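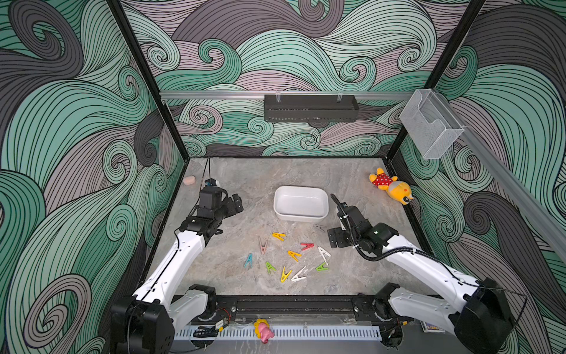
Household Skills, Unit 4: Pegs, Small Parts and Where They Go
Handout for the spring group, starts in March

Read this before the practical. Bring it with you, as the peg sheet on the last part is filled in during the session.

1. What the unit covers

The unit is about sorting and storing small loose items in the home, using clothes pegs as the working material. Pegs are cheap, they come in several colours, they have a moving part, and most homes own more of them than they can find. The same method does for pen lids, bag clips, curtain hooks and the contents of the kitchen drawer.

By the end you should be able to:
clear a loose spread of pegs into one container without tipping or sweeping
check a peg for faults while it is in your hand
choose a container to suit where the pegs will be used
set out a peg store that another person in the house can follow

There is no written test. The practical and the peg sheet are both marked.

2. Parts of a spring peg

You need four words for this unit.

Arms (also called legs). The two long pieces. On a plastic peg they are moulded, often with ridges so that fingers don't slip.
Jaws. The ends that close on the cloth. Look for a rounded notch just behind the tip, which is where the line sits.
Grips. The ends you squeeze.
Spring. Usually a short coil of steel wire between the arms. Some flat pegs have a longer, thinner wire lying along the body.

Many pegs also have an oval or rectangular opening in the arm. It saves plastic and lets water run off. It is also where a peg tends to snap once the plastic has gone brittle, so look there first.

Dolly pegs, the one-piece wooden kind, have no spring and are not dealt with here.

3. Clearing a spread

A spread means pegs lying loose on a flat surface, at all angles, some touching. The container goes down first. Put it on the same surface as the pegs, close enough that your hand travels a short way, and leave it in one place until you have finished. People who carry the container about with them drop more and take longer.

Then work as follows.

Start with the pegs nearest the container. Going for the far ones first means reaching over the others, and sleeves drag them off the edge.

Take one peg at a time. Pick it up by the body, close to the spring, between finger and thumb. If you take it by the tip of one arm it swings round and may catch on its neighbour.

Squeeze once. This is the check (see section 5) and takes a second.

Lower it into the container and let go near the bottom. Dropping from a height does little harm to a new peg but will finish off an old one.

Where two pegs are hooked together, hold one still and turn the other until it comes free. Don't pull.

Finish with a look along the back and corners of the surface. Anything that isn't a peg goes to one side and is dealt with afterwards. Stopping halfway to put away a sponge or a toy breaks the work up, and the pegs are usually still there an hour later.

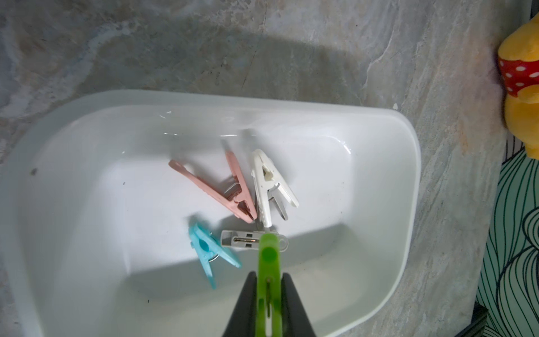
Colour makes no difference at this stage. A mixed container is quite all right until everything is up off the surface, and sorting can wait for section 6. Pale pegs are easily missed against a white container or a light worktop, so go over the surface a second time with your hand flat and feel for them.

Speed is not marked. In past groups the people who rushed had to go back for strays, and it came out the same.

4. Choosing a container

Basin or tub. Smooth sides, rounded corners, easy to wash and easy to reach into. Good for clearing and for washing pegs. Poor outdoors because it holds rain, and bulky in a cupboard.

Shallow dish. Fine for a small number kept indoors beside an airer. You can see everything at a glance. It overflows quickly, and pegs near the rim get knocked out.

Hanging basket with holes. The best all-round choice for a utility room or covered porch. Air gets in and grit falls through. Check that the holes are smaller than the narrow end of your smallest peg.

Clear box. Handy for spares, where you want to see the level without taking off a lid. Keep it out of direct sun, as clear plastic does nothing to shade what is inside.

Cloth peg bag. Traditional and cheap. Stays damp if left on the line, and the pegs inside mark with mildew. Bring it in.

For the classroom exercises we use Volley tubs and Dremura pegs, which are what the centre buys. You don't need to buy the same for home. The Usar hanging basket in the store cupboard may be borrowed between sessions if you sign it out.

A Volley tub takes up to 116 pegs before they start to ride over the rim. Half full is more useful. Past that you end up digging, and the ones at the bottom never come out.

5. The one-squeeze check

Squeeze the grips fully and let go. You are looking and listening for four things.

The jaws open evenly. If one arm leads, the spring has moved off its seat. It can often be pushed back with a thumb.

The jaws meet when they close. A gap at the tip means a tired spring. Discard.

There is no creak. Creaking plastic is near the end of its life. Keep for indoor use or discard.

There is no rust on the fingers. A rusty spring will mark cloth, and the mark does not wash out. Discard.

Take the spring out of a discarded peg if it comes easily. The wire can go with scrap metal where your council collects it. The arms normally go in the general waste.

6. Sorting once cleared

Sort only as far as the household will keep up. Three ways are in common use.

By strength. Strong springs for towels, bedding and jeans, weaker ones for socks and underwear. The most useful, and the one we practise.

By colour. One colour to each person in a shared house, or one for indoors and one for out. Works while there are enough of each colour to go round – check before you start.

By condition. Good pegs in use, spares in a separate box. Suits people who buy in large packs.

A household of four with a full-sized line needs more than most people guess. Allow 35 for an ordinary wash with bedding. The Grabowska leaflet in your folder gives a way of working it out from the length of the line and is worth reading, although its storage advice dates from 2000 and takes for granted that you have an outhouse.

7. Washing pegs

Do this twice a year, or when they leave a grey line on white cloth. Put them in a basin, cover with warm water and a little washing-up liquid, and leave for 9 minutes. Swirl by hand, rinse, and tip out on to an old towel. Leave the jaws downwards if you have the patience. Wipe the basin round as well, paying attention to the rim and corners, where specks collect.

Don't use bleach on pegs with steel springs. Don't put them on a radiator.

8. Peg sheet

Fill in as you go. Pencil is fine.

Container used, and why:
Pegs discarded, with the fault for each:
Other items found on the surface and where they went:
Sorting method chosen for your own home:
One change you will make to your present peg store:

Hand the sheet in before you leave, or leave it in the tray by the sink.

For next time: bring one small box or drawer insert from home with its contents still in it. Please don't tidy it first.

Handout revised Dec 4, 2018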